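# Is a "whole kitchen" surge protector worth paying for, or is it a con?

Posted in Home & Electrics, February 2026

We had a power cut last month, the third since the autumn, and when the supply came back the clock on the oven was flashing and the fridge made a noise I didn't like. Everything works. But a leaflet came through the door a week later from a firm called Kornance, offering to fit a surge unit next to the fuse box that "guards every appliance in your kitchen for life". They want £258 fitted, or £8 a month on a plan, and I'm immediately suspicious of anything that comes with a plan.

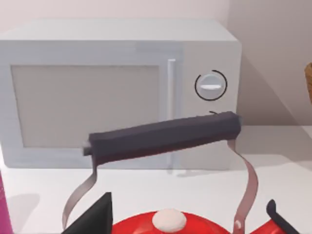 I rang them. The man on the phone told me that 68 per cent of appliance failures are caused by surges. I asked where that figure came from and he said "the industry", then offered me a discount if I booked before March. I asked whether the guarantee would pay for a new fridge if the old one blew, and he said it would be "looked at case by case".

The house is a 1980s semi in Clillstead, overhead lines at the end of the road, fuse box changed by the previous owners at some point. I don't have a certificate for it. There is nothing in the kitchen that cost a fortune, and the fridge is the only thing I'd struggle to replace in a hurry.

So, do these things do anything? And if they do, is there any reason to pay Kornance and not a normal electrician? My neighbour swears by a plug-in strip from the supermarket and says that's all anybody needs. I don't believe him either.

**draughtexcluder58**

---

**oldfusewire**

Retired from the trade, so take this as opinion, as I haven't seen your board.

The device is real. It's a surge protection device, usually shortened to SPD, and it sits in or beside the consumer unit. When there's a short spike on the supply it diverts most of it to earth. They've been common in new boards for a few years. If your board was changed recently there is a fair chance you already have one, in which case Kornance would be selling you something you own. Look for a module with a little coloured window on it. Green normally means it's healthy, but check the markings, as makers differ.

Now the bits I'd argue with.

"For life" is nonsense. The parts inside wear out as they absorb spikes, which is the whole reason there's a window to look at. A module that has given up needs replacing, and on many of them that is a cartridge you pull out and swap. Ask what they mean by life: yours, the house's or the module's.

The 68 per cent I wouldn't repeat to anyone. In my working life most dead appliances I was called to had a failed element, a worn seal, a tired motor or a mouse. I saw a few surge jobs, nearly all after lightning or a fault on the network. I never kept a tally, so I won't invent a figure to compete with theirs.

A flashing clock proves only that the power went off. It isn't evidence of a surge. The fridge noise is probably the compressor starting under load, and if it has gone back to normal I'd leave it alone. If it's still clicking on and off every few minutes, get that looked at before you spend anything on the fuse box.

As for the price, get two local quotes from registered electricians. Ask each to tell you what type of device they'd fit and whether your earthing is up to it. An SPD relies on a decent earth, and if a salesman hasn't asked about yours, he can't know what his box will do. I'd also ask for an inspection report while they are there, given that you have no certificate. I would put my money into that first.

Don't sign the monthly plan. Work out what £8 a month comes to over five years. 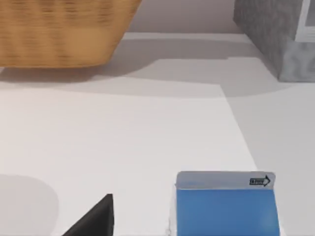
Does a surge protector stop the damage from a power cut itself?

It doesn't, because a power cut is a loss of supply and the device only deals with brief high voltages. It may help with a spike when the power returns, but it won't keep the freezer cold or stop your clocks resetting.

One more thing on the supermarket strip. Some are decent and some are an extension lead with a light on it. Read the packet for a joule rating and a maker you can trace. And don't run a fridge, a kettle and a toaster off one strip, surge protected or otherwise.

---

**meno_mum**

we had one fitted 2 years ago and nothing has broken since so it must be working. can't remember the make, might have been a Mamo?? small white box. the chap was very nice and took his shoes off. I'd go for it for peace of mind

---

**oldfusewire**

With respect to the post above, nothing broke in my house in that time either and I haven't got one. That isn't me saying yours is useless. You'd just have no way of telling.

---

**terracewest**

Two practical points from someone who nearly signed up with a different lot.

Ring your home insurer before anything else. Mine covered accidental damage to fixed appliances, though it had a £150 excess and the wording on surges was vague enough that I made them confirm it by email. Yours may not cover it at all. Either way you'd know what you're paying to protect.

Second, the cuts themselves. Three since autumn is worth reporting to your network operator (dial 105, it's free) and asking for the dates and causes. They knew all about ours, it was a tree on the line, and it was trimmed within the month. They've also got a claims process if a fault on their side damages something, though I found it slow and they wanted receipts I didn't have. Keep yours.

If you do get somebody in, ask them to write the model number of the device on the quote. Kornance might be perfectly sound, but if they won't put the model down you can't compare the price with anyone's.

---

**draughtexcluder58**

Thanks all. Went and looked with a torch. There's no coloured window on anything, and the sticker on the board says the next inspection was due years ago, so I've booked a local electrician for the report and a separate price for the SPD. I've told Kornance no. They've rung back twice and it's now down to £199.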